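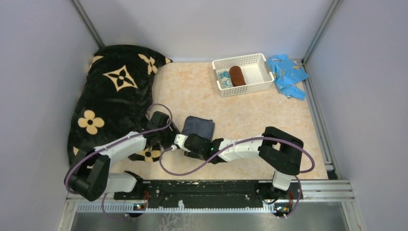 Page 3 of 9

Dunden Home Forum > Laundry > Small towels: fold or roll?

kedir_n: Navy one folded. Basket still half empty, morale fair.

orathai_w: Fold in thirds. Rolled ones unroll out of spite.
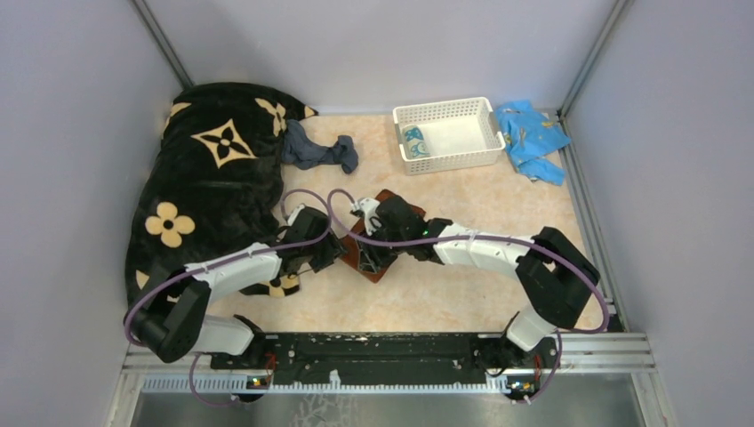
Re: Small towels: fold or roll?

tsegereda: Disagree, I've rolled for 15 years. Also, is that a sock by the flowered pillow?

kedir_n: It's a gray area. 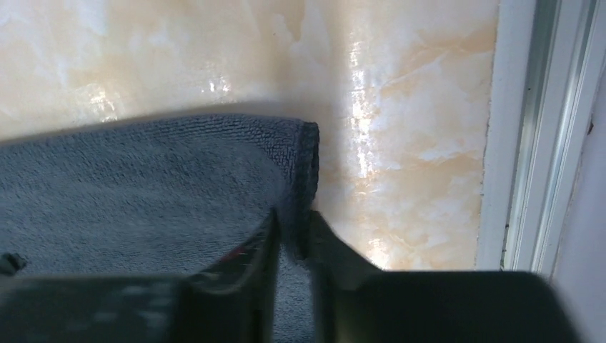

Gray towel, folded edge

orathai_w: See, a decent edge. Brown next. Smooth it flat first and 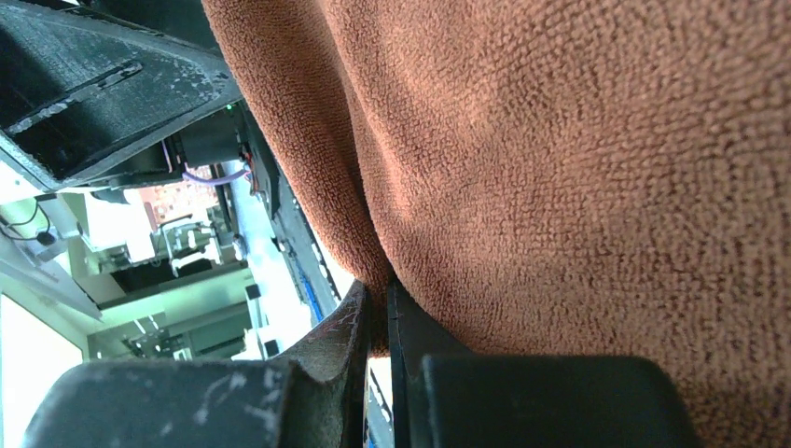 then bring the corners in, or the thick pile bunches up on you.

tsegereda: Or roll it and go have lunch.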